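Trulleo recrute : ingénieur(e) logiciel perception et planification pour la manipulation robotisée

Par Bimla Jaiswal, le 13 mars 2018

Trulleo développe la couche logicielle qui commande des bras de préhension pour la préparation de commandes. L'équipe perception et contrôle cherche une personne en CDI, basée à Ivbridge, avec deux jours de télétravail possibles par semaine. Prise de poste en août au plus tard.

Le poste

Vous travaillerez sur Narnov, notre pile de planification de trajectoires, écrite en C++ avec des liaisons Python. La version en service rejoue chaque nuit 2 573 épisodes enregistrés, dont 103 sont classés en échec de saisie. La majorité de ces échecs vient de l'estimation de pose pendant les mouvements rapides du poignet, quand les images de la caméra embarquée sont trop floues pour le détecteur.

Vos tâches :
- reprendre le module d'estimation de pose et sa gestion de l'incertitude ;
- synchroniser les horodatages de la caméra et des codeurs articulaires ;
- écrire les tests de non-régression et maintenir Jõgi, l'outil interne de relecture des épisodes ;
- participer aux essais sur cellule, une semaine sur trois.

Profil

Bonne pratique du C++ moderne et de Python, expérience de ROS ou d'un intergiciel comparable, bases solides en géométrie 3D et en filtrage. Un doctorat n'est pas exigé. L'anglais écrit est nécessaire, la documentation étant rédigée dans cette langue.

Candidature

CV et lien vers un dépôt de code à adresser à Yogesh Kushwaha, responsable de l'équipe. Un entretien téléphonique, puis une demi-journée sur place avec un exercice sur données réelles. Les frais de déplacement sont remboursés. 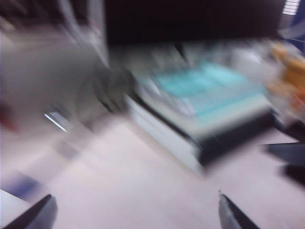

Faut-il avoir déjà programmé un bras robotisé pour postuler ?

Une expérience en simulation suffit, à condition de savoir expliquer comment vous avez validé vos résultats.

Dernière mise à jour : ajout de la précision sur le télétravail.

Commentaires

Emiliano Gallegos
Le poste est-il ouvert à un temps partiel à 80 % ?

Yogesh Kushwaha
Oui, à discuter pendant l'entretien téléphonique.

Mitsuko Matsuda
Est-ce que l'exercice se fait en C++ uniquement ? Je suis plus à l'aise en Python pour le prototypage.

Yogesh Kushwaha
Les deux langages sont acceptés.

Santosh Prajapati
Dossier envoyé hier, merci de confirmer la réception.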